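Getting Stains and Smells Out of Plastic Tubs

Posted 2022-10-03 by Nabila Belhaj

Tomato sauce and plastic have been in a relationship since before I was born, and I have stopped trying to break them up entirely. What follows will get most of the orange out. If you want all of it out, buy glass.

Start with cold water. Hot water feels more righteous but it spreads the grease and sets the color. Rinse, then squirt in dish soap, add a torn-up paper towel and half a cup of warm water, put the lid on and shake it like it owes you money. Forty-five seconds is plenty. The paper picks up a surprising amount.

For whatever is left, mix baking soda and water to the thickness of toothpaste, smear it on and go watch something. Rinse after half an hour. A sunny windowsill does the rest, though in August it took me one afternoon and in winter you may as well frame the tub and call it art.

Smells are a separate problem. Onion gives in to white vinegar left overnight, one part to four of water. Curry does not. Fish, I would just move.

Lids: wash the groove. Yes, the groove. Use an old toothbrush, and pull out the rubber seal if yours has one. Let the seal dry flat before it goes back or you will be growing something by the weekend.

Do not store tubs with the lids on. Stack them open, largest at the bottom, and file the lids upright in a drawer. 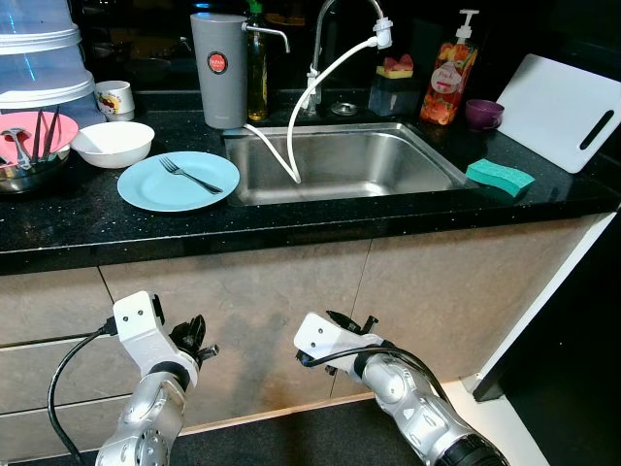 Lumwood Residents' Club, Kitchen & Laundry Pages

Chopsticks and spoons shouldn't sit in a bowl of water overnight, especially wooden ones, which swell and then split. Wash them first, while the water is clean, then plates, then anything greasy.

Speckled counters hide crumbs beautifully. Wipe them anyway, with your palm flat behind the cloth, and you will feel what you can't see.

Next time: the oven door, and how the crumbs get between the two panes of glass.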